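We use cookies to remember your preferences and see which pages are read. By continuing you agree to our cookie policy. Accept | Manage settings

Disaster Risk and Response: Notes for Week 3
Counting losses after a flood
Tươi Tiêu, 2021-07-09

Welcome back, everyone, and thank you to those who emailed questions after the last class (I've tried to fold the answers in as we go, so do bear with me if I wander a little).

Our case is the Onon valley flood of February. You'll remember the setting from the reader: one river, two towns, Ustel upstream and Skerurum on the flats below it, and a rain gauge network that everybody agreed was too thin. The first bulletin listed 98 households displaced. The final report listed 264. Students often take the gap as a sign that somebody blundered, but I'd like you to be gentler than that and ask what each number was counting.

The first figure came from the register at the Ustel school hall, so it covered families who had signed in and nobody else. People who went to a cousin's place up the hill were missed entirely. The later figure added door-to-door visits in Skerurum, once the road was open again, and it used a broader definition: any household that spent a night away from home on account of the water. Please write that definition in your margin — you'll need it for the assignment.

Then there is the figure of 1641 people "affected", which the newspapers loved. Affected how? In the Đỗ survey it includes anyone whose tap water was cut, even for an afternoon. It's a perfectly good number if you are planning water deliveries, and a rather poor one if you are planning beds.
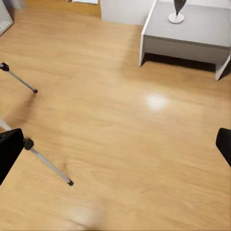
Damage inspection has its own counting troubles, and floors are where I always start with new assessors. Floodwater may be in a house for an hour or a week, and the mud line on the wall won't tell you which. With a floor of timber planks like these, honey-coloured and streaked with lighter and darker grain, you'd want to record the covering, the direction the planks run and any lifting at the joins, and then come back for a second visit. Boards can cup well after the water has gone, so a house marked "minor" in the first week may be "moderate" by the fourth, and your totals will climb although no further rain has fallen.

For next class, read the Skerurum annex and write one page comparing the two displacement figures. Say which you would give to a shelter manager, which to an insurer, and what caveat you'd attach to each. Dot points are fine, but do please label your units!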